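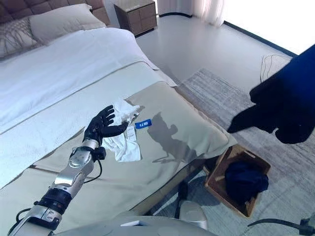
Ticket 437 - right hand stops closing partway through the laundry run
Project: Seswood student robotics, tidy-the-bedroom task
Opened by: Nadhirah Ismail
Status: open, then closed, then open again (sorry)

First entry, just after lunch

Right, so the hand has started doing the thing again. We send the close command, the fingers twitch, and then they go back to open and stay there as if we'd never asked. The arm itself is fine. It gets to the cloth, it stops where it should, and the log on the Halim box says "grasp sent, grasp acknowledged", so as far as the software is concerned everything is lovely and we should be on our way to the basket by now.

It doesn't happen every time. I ran it 76 times yesterday and today put together, mostly on white items on the bed, and it let me down on maybe one in five. Dark clothes seem better but I don't trust that yet, I've done far fewer of those.

Things I've already tried, so you don't have to suggest them:
Restarting the hand driver. Works for a few goes, then it's back.
Restarting everything. Same.
Swapping the Penville task file for last month's version. No difference at all, and I lost my waypoints doing it, so that was a fun half hour.
Opening and closing from the manual panel. Perfect every time, which is maddening.

Reply from Anjana Kumarasinghe

Hi Nadhirah, can you send me the hand log and not only the task log? They're in different folders, it's the one ending in _h. Also what have you got the grip timeout set to? Default is 3000 milliseconds and somebody on the other team was playing with it in December.

And is it always the right hand?

Nadhirah, a bit later

Hand log attached. Timeout is 3000, I checked in both places. Yes, always the right, but we hardly use the left for picking things up so that might not mean much.

I had a read through the log myself while I was waiting and there's a line I don't understand. Just before it gives up it says "contact lost, release", and it does that even when the fingers are nowhere near touching anything. How can it lose contact it never had?

Anjana

Good question and I think that's your answer! The hand is deciding it has touched something on the way in, then deciding it has dropped it, and the task file tells it to open up and wait. Look at line 2848 - contact goes true while the fingers are still wide open. So either a fingertip sensor is drifting or the threshold is too low for it.

Try this. Arm parked away from the bed, hand open, nothing touching it. Watch the five fingertip values for a couple of minutes and tell me if one of them wanders. Then bend the wrist slowly both ways and watch again.

Nadhirah

Ooh. OK. Four of them sit still and the index finger creeps up the whole time, and when I bend the wrist it jumps well over the threshold and then drops back. I did it six or seven times to be sure. Straight wrist, slow creep. Bent wrist, big jump.

So that fits with the white stuff being worse, I think? I'd been putting the whites further up the bed, and the wrist bends more to get there. Nothing to do with colour. I feel a bit silly for the hour I spent fiddling with the camera exposure.

Anjana

Don't, I'd have gone for exposure too with all that window light. Power the arm down properly, then reseat the plug for the fingertip board at the wrist. Check the cable has enough slack when the wrist is at its limit. After that run the zeroing routine from the Otano menu with the hand open, and please don't raise the threshold to hide it, or it'll crush something and we won't hear about it until the demo.

Nadhirah, teatime

Done. The plug wasn't fully home, I felt it click. I gave the cable a bit more of a loop while I was there and zeroed all five fingers. Index now sits flat with the rest and hardly moves when I bend the wrist.

Twenty runs, no false contacts. One real miss where it pinched the runner along with the cloth and tried to bring both, but that's a different problem and a much funnier one. Closing this.

Nadhirah, next session

Reopening. It's only done it once, on the ninth run, but the log has the same "contact lost, release" line and it's the index again. Plug is still in. Anjana, have we got a spare fingertip cable anywhere, or do I need to put an order in?

Anjana

There should be one in the drawer under the Halim box, in a bag with the old wrist screws. Swap it and run the bend test before you do anything else. If it still creeps with the new cable then it's the sensor.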